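Re: [orside-neighbors] Moving the Eze Road polling place?

Hi all, and thank you to whoever started this thread. I've been meaning to write since last night, but the dog had other plans.

On May 3, 2020, a neighbor wrote:

> Does anyone know if the town is really closing the polling place
> on Eze Road? My sister-in-law heard we'd all be sent over to the
> Floteck building. My mother doesn't drive any more and I'd like to
> know what to tell her. Also, is it too late for her to ask for a
> ballot by mail?

I called the clerk's office and had a very nice talk with the woman there (she must be worn out, poor thing, the phone was ringing behind her the whole time). The short version is yes, Eze Road is closed for this one election. The room is too small to keep people apart in line. Everybody in Orside who used to vote there, all 553 of us on the rolls, will go to the ground floor of the Floteck building instead, using the door on the parking lot side. The change is only for the town election. What happens in the fall will be decided later, and she wouldn't guess.

As for your mother, she is not too late! She can ask for a mail ballot with a short form, and the clerk will send her one if she calls. She has to sign it herself, and then sign the envelope when she sends the ballot back. Please do remind her about the envelope. In January, when we had the special election for the school seat, 134 mail ballots came in and a few of them couldn't be counted for want of a signature, which still makes me a little sad to think about.

I asked about the Herosex Lane question too, as several of you have written to me off the list. The people on the north side of the lane vote with us, and the south side votes with the other precinct, same as always. If you're not sure which you are, it's printed on the card you got when you registered.

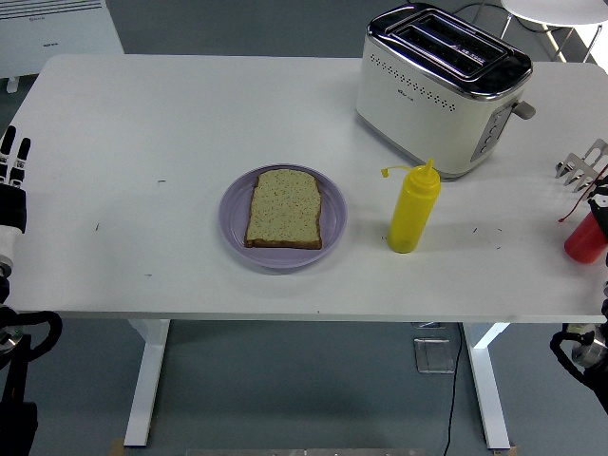

One more thing and then I'll let you get on with your evening: the drop box by the town hall steps is open day and night, so you don't need a stamp if somebody in the family can carry the envelope over for you.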